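Carach Folding and Wardrobe Care

Home | About us | What we do | Prices | Get in touch

About us

We should say at the start that we don't believe most of what is written about folding clothes. We've read the books. We've watched the films in which a drawer of T-shirts stands up in rows and someone looks close to tears over it. Then we've gone into ordinary bedrooms a few weeks later and seen the same drawer with a jumper rammed in on top of the rows.

Carach is a small firm that sorts, folds, mends and puts away clothes for households that have fallen behind with it. We also teach people to do it themselves, which costs less and is usually what we suggest first. We began with ironing, taken in from the streets near our first workroom on Ulent Road, and we drifted into folding when customers kept telling us that the ironing came back lovely and then sat in the bag.

What we think about folding

There are a great many "perfect" methods going about and we doubt all of them a little, including ours. Most were plainly worked out on a thin cotton T-shirt by someone with a big clean table. Very few people have a big clean table. They have a bed, with a cover on it that slides about, and they have hoods, zips, cords, linings and the odd thing that was never square in the first place.

So we practise on beds, and on the awkward stuff. Anything with drawstrings is a good test. The cords get trapped in the fold, or they dangle over the side of the shelf and drag the next thing out with them. We have tried tying them in a bow (slow, and it leaves a crease) and tucking them down inside the neck (fine until you pick it up). At the moment we lay them flat down the front and fold over them. We may change our minds.

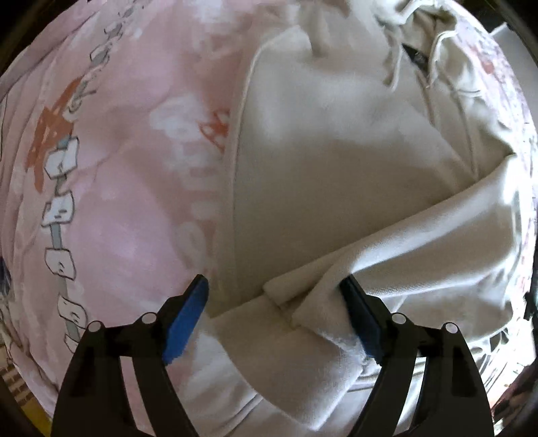
Beige top with drawstrings, partly folded on pink printed fabric.

A top like that never makes the crisp little packet in the books. If it ends up more or less oblong and you can lift it in one go, we call it folded. We've had customers who felt they were failing because theirs came out fat. It's a fat garment. Put it on the bottom of the pile.

What we won't tell you

We won't tell you that a tidy wardrobe will change your life. We've seen no sign of it. You may find your socks sooner.

We won't sell you boxes. Every so often a supplier writes to us with a drawer divider, a folding board or a set of matching hangers, and offers us a cut. We tried one folding board, the Zudport, for a whole February. It did a decent job on shirts and a poor one on anything with a hood, and then it lived behind the door. We gave it away. If you own one and get on with it, carry on.

We won't throw your things out either. There's a fashion for being stern about this, and we don't see that it's our business whether you keep a cardigan. We'll ask once. If the answer is keep, it gets folded with the rest.

How a visit goes

We ask for one clear surface, and a bed will do. Please don't tidy up before we come, as we need to see where things really land at the end of the day. Everything is brought to the one place and spread out, big pieces first. Most people are put off by this stage. The bed looks worse than the floor did, the big pieces slump into folds of their own, and you'd be forgiven for wondering what you were paying for.

Smoothing comes next. We spend longer on it than on the folding, and we think it's the only part of any method that makes much odds. Spread the thing out, push the air and the lumps towards the edges with a flat hand, get the sleeves where they belong. Big soft pieces will ruck up again the minute you turn round. Do it twice if you have to. 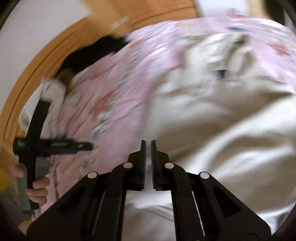

What it costs

A first visit is charged at a flat rate, and so is each one after that. We don't do packages, memberships or "journeys". The full list is on the Prices page and it covers travel inside our usual area. If we think you only need a lesson, we'll say so and charge for a lesson.

To date we have made some 900 visits. We mention it only because people ask. Plenty of those were return visits to the same homes, and you can read that as loyalty or as proof that it doesn't last. We lean towards the second. Clothes get worn and washed and the pile comes back.

Where we are

Our workroom is now in the Reisinger building, up 2 flights of stairs, with no lift. Bags can be left at the ground floor counter if the stairs are a trouble. Tie a label on with your name and phone number, and put a note inside as well, as labels do come off. We take in mending at the same counter: hems, buttons, lost drawstrings, zips if they're not too far gone. We don't take curtains, duvets or anything with feathers in it.

Lessons are held in the workroom or at your home, whichever you like. Bring the clothes that annoy you most and leave the T-shirts behind.

Page last changed: November 1, 2022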